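Final Report – Sidewalk Delivery Robot in Simulation, Crossing Failure
Group 8
Submitted 07/08/2022

Summary

Our project was a delivery robot that drives itself from one side of a small downtown map to the other and crosses streets at signals. We ran it in the Gotley simulator on the Ollness map. Most of the planned work got done. The crossing part did not go well – the robot repeatedly entered the crosswalk against a red pedestrian signal, and we spent the second half of the term on that instead of on the elevator task we proposed in January. This report is mostly about the fault. Normal driving results are at the end, short.

Setup

Robot model: Zupan base, four wheels, standard one from the course files. One forward camera, one lidar, wheel odometry. We didn't change the body.
Software: our own planner, our own crossing logic, signal classifier from last year's group (retrained by us, see below).
Task: start on the road side of the crossing, stop before the first stripe, wait for walk, cross, go up to the plaza, continue to the drop point.

The crossing logic is a small state machine. APPROACH, WAIT, CROSS, CLEAR. It goes from WAIT to CROSS when the classifier says walk for enough frames in a row. It goes from anything to STOP if the lidar sees something in the path. That was the whole safety concept at the time, which in hindsight is thin.

Cars were turned off for the first set of runs so we could tune the stopping distance. This matters later.

What went wrong

We did 100 crossing runs with the signal timing randomized. In 44 of them the robot left WAIT while the pedestrian signal was red. No crash in any of those because there were no cars to hit. When we turned cars on, it took 2 runs before one of them hit the robot in the middle of the crosswalk. The simulator flagged the collision and ended the run.

At first we beleived it was a timing bug. The log showed "walk" with high confidence so it looked like the classifier was seeing green and the simulator was late switching the light, or the camera frames were getting old in the queue. We lost a lot of time on this. Timestamps were fine. Frame delay was small, nowhere near enough to explain it.

Then we went and looked at the saved camera frames from the wait position, one by one, next to what the classifier said about them. Should have done that first.

The pedestrian figure is really faint at that distance. Dark face, a bit of red in it and that's all you get. The classifier shrinks every crop before it looks at it, and after shrinking there was hardly any red left. The training set from last year had bright, close up signals only. Also there are two signal heads on the one pole and only one faces the robot. The other is turned sideways so you get the visors and no light. Our crop took in both.

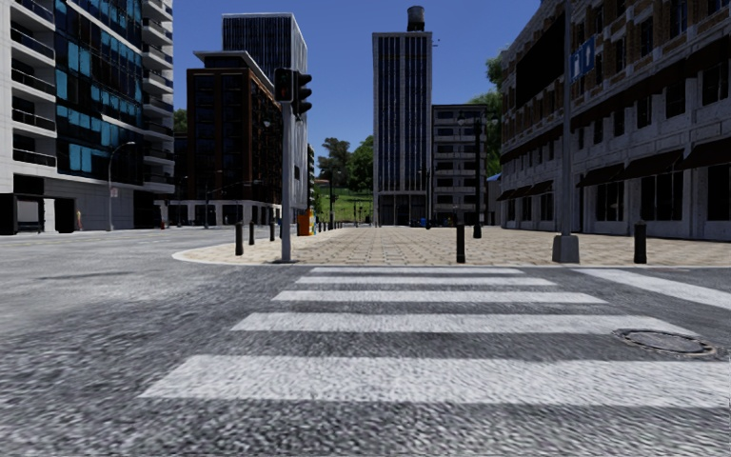 Cause

Three things stacked up.

1. Classifier had only two classes, walk and don't walk. No "can't tell". A dark crop had to go somewhere and it mostly went to walk. We checked the training set and the walk examples were darker overall, so dark = walk is more or less what it learned.

2. Crop box too wide. It was set for a single head. With two heads on the pole the box covered both plus a chunk of whatever was behind them, and the buildings in the back have a lot of dark window glass.

3. State machine trusted the classifier alone. Enough frames in a row sounds safe but if the input barely changes, the same wrong answer comes out every frame. Counting frames only helps with flicker. Ours was not flicker, it was wrong the same way every time.

The third one is the real design mistake. The first two are why it showed up so often.

We also found a smaller problem while going through the frames. The stop line was being estimated from the nearest crosswalk stripe, and in this view that stripe starts at a slant on the left end. The estimator fit a tilted line to it, so the robot sometimes stopped at an angle. Not dangerous by itself but it shifted the signal in the image and made the crop worse. The manhole cover at the end of the second stripe got picked up as an obstacle in a few runs too, even though it's set in the road. Robot stopped halfway across and sat there. With cars on, that's its own hazard and we have not fixed it properly, only masked it in the map.

Fixes

Classifier: added a third class, unknown. Retrained with faint and distant signals captured from Ollness at different sun angles. Anything below the confidence limit is also unknown.

Crop: tighter, one head per crop. If a head is side-on it gets thrown out before classification.

State machine: unknown is treated as don't walk. The robot also has to see don't walk change to walk while it is waiting. If it arrives and the signal already says walk, it waits for the next cycle. Slower, but it means one steady wrong answer can't send it out.

Gap check: side lidar has to be clear before CROSS. Stopping in the crosswalk is now a last resort – if the robot is past the middle and the far side is free it keeps going to the curb.

Stop line: fit from all visible stripes, not just the nearest.

Results after the fixes

Same 100 run setup, cars on this time. No departures on red. No collisions. In 8 runs it timed out in WAIT because everything came back unknown. Low sun in all of them. We count those as failed deliveries but safe ones.

We did not test rain or night. We did not test any other intersection for the full set, only a short try on the Gisirwood map, where the signals hang over the road and our crop code couldn't find them at all. It stayed in WAIT the whole time, correct behavior I guess but useless for delivery.

Normal driving

Path following on the plaza was ok. Bollards detected reliably, the robot goes between them without touching. Curb climb works if it comes in straight, fails sometimes on the curved corner on the left so we route away from that. Drop point reached in all runs that got across.

Things we would do different

Turn cars on from day one. The red departures were in the log for weeks and looked like a number to tune, nobody treated it as a safety issue until the collision flag came up.

Look at the raw frames before blaming the timing.

Don't take over a classifier without checking what it was trained on. The old group's readme did say close range only. We read it after.

Left to do

Manhole masking should be replaced by a height check on the lidar points.
Retrain with low sun frames, to get the timeouts down.
Signal heads over the road (Gisirwood).
Elevator task not started.

Code and logs are in the group folder, fault runs under crossing_red, fixed runs under crossing_v2. The collision run is saved seperately with the full sensor log.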